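Keeping the bathroom cup clean

The cup that holds the toothbrush is one of the dirtiest things in most bathrooms, and it hardly ever gets washed. Water runs down the handle of the brush, picks up a bit of toothpaste on the way and settles at the bottom. Leave it a fortnight and there is a grey ring down there that smells like a drain. Below is how I deal with it at my place in Clarnby, where the water is hard and everything white goes chalky if you ignore it.

The weekly wash

Once a week, take everything out of the cup and tip out whatever is in the bottom. Fill it with hot tap water and a small squirt of dishwashing liquid. Leave it for ten minutes while you do the basin, then go round the inside with a bottle brush. Pay attention to the corner where the wall meets the base. Rinse twice and stand it upside down on a folded face washer until it is dry.

I do ours on a Wednesday, the night before bin night, so any empty tubes go straight out.

Plastic cups can usually go in the top rack of the dishwasher, but check the base for a symbol first. I warped a good one on the 70 degree cycle. The 60 degree cycle has been fine with the cheap ones we've had since.

Chalky build-up

For the white crust, use plain vinegar. Half vinegar and half warm water, left overnight, will shift most of it. Don't use a scourer on glossy plastic. It leaves fine scratches that go grey and never come clean again. Bicarb on a damp cloth is enough for stains on the outside, rubbed lightly in circles.

Never mix vinegar with bleach, and don't use one straight after the other in the same cup.

Holes, slots and handles

Any holder with a hole or a socket for the brush needs a bit more work, as the gunk collects where a cloth won't reach. A cotton bud dipped in warm soapy water does for most of them. For a narrow slot, an old interdental brush is better. If the toothpaste has set hard, hold the holder under the hot tap for a minute and then try again.

Wipe under the handle too. Splashes from the basin dry there and you won't see them from above.

Where to stand the tube

A tube kept in the cup takes up less bench than one lying flat, and it doesn't roll into the basin. If it's a soft tube, squeeze it flat from the bottom and it will stand straighter. Cap down is best for getting the last of it out. Clean the cap before it goes in, or you will be back to the grey ring in a few days.

If your holder has a separate spot for the brush, use it and keep the main part for the tube. The brush dries faster with some air around it, and the bristles don't rub against the tube every time somebody reaches for the toothpaste.
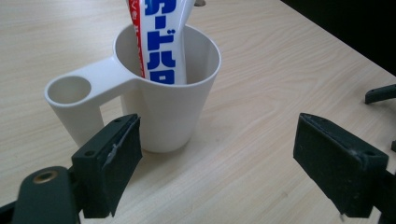
White plastic cup with the toothpaste stood inside and a round hole at the end of the handle for a single brush.

Buying a new one

Look for a wide mouth you can get your fingers into, smooth walls and no fancy ridges. White shows the dirt sooner than a dark colour — a good thing in a bathroom. Stevitz has a plain one in most hardware shops, and the Illmont range has a removable base if you don't mind paying more. Ceramic is heavier and won't tip, but it chips if it goes over on tiles.

A cup that has cracked should go, even if it still holds water. You can't clean inside a crack.

Old ones that are only stained are handy in the laundry for pegs or in the shed for paintbrushes. Mine are full of garden labels at present.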